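Skulley pauses laundry-sorting trial after grip fault, publishes what it found

Media release, August

Skulley has paused and restarted its tabletop laundry trial with Prondura after a fault in the robot's grip software, and the team is sharing the full fault report with anyone who wants to read it. No one was hurt. A storage bin was cracked and a sleeve was torn, and we learned more in one Thursday afternoon than we had in the month before it!

The trial asks a robot to pick up small folded clothes from a table and put them in a clear plastic bin. It's a plain household job, and a surprisingly hard one. Cloth slumps and bunches, dark items blend into each other, and a see-through bin is tricky for a camera to judge.

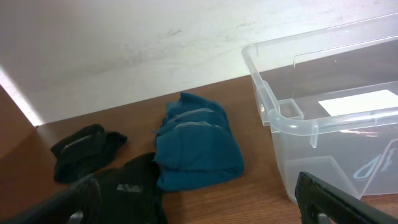

The fault showed up on a run using mixed dark and coloured items. The gripper closed on a folded shirt, caught the rim of the bin at the same time, and kept squeezing. The software was meant to let go once the force passed a set limit. It read the stiff plastic as a thick bundle of fabric and raised the limit instead. The operator hit the stop button and the arm halted as it should.

Réka Simon, who leads testing at Skulley, went back through nearly 2,000 earlier grasps with her team and found 10 where the same thing had started to happen and then cleared by itself. None of those had set off an alarm.

"That was the part that got my attention," Simon said. "The stop button did its job and I'm very glad of it, but the warning signs were sitting in our own logs. We should have been looking for them, and now we are."

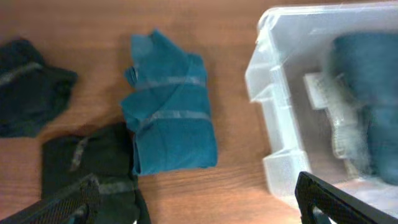 Folded clothes on the table beside the storage bin, with the fingers of the gripper at the bottom edge.

The fix comes in two parts. The force limit is now fixed before each run and can't be raised by the software while the gripper is closing. The robot also has to keep a wider margin from the rim of the bin, and if it can't find the rim clearly it opens its fingers, backs off and asks for help. That makes it slower. We're fine with that for now.

Bodnár, the engineering firm that checked the work, asked for one more change: any grasp that goes over the limit, even for a moment, is flagged in colour on the operator's screen and has to be signed off by a person before the next item.
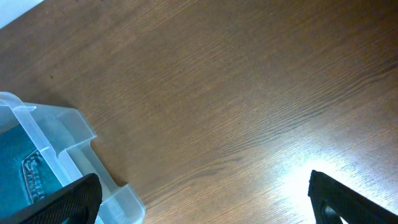
Testing has started again at the Onditz workshop with folded garments and denim. Jeans are a favourite of the team because the seams and pockets give the gripper thick and thin spots in the same piece, so they're a good way to find out whether the new limit holds up. The plan is to finish 3,000 grasps under the new settings before anyone talks about moving on to towels and bedding.

The fault report includes the force readings, the operator's notes and the list of earlier grasps that should have been caught. Other groups working with cloth and clear containers are warmly invited to use it, pick holes in it and tell us about their own near misses. We'd love to hear from you.

Copies of the report and interviews with Réka Simon can be arranged through the Skulley media desk.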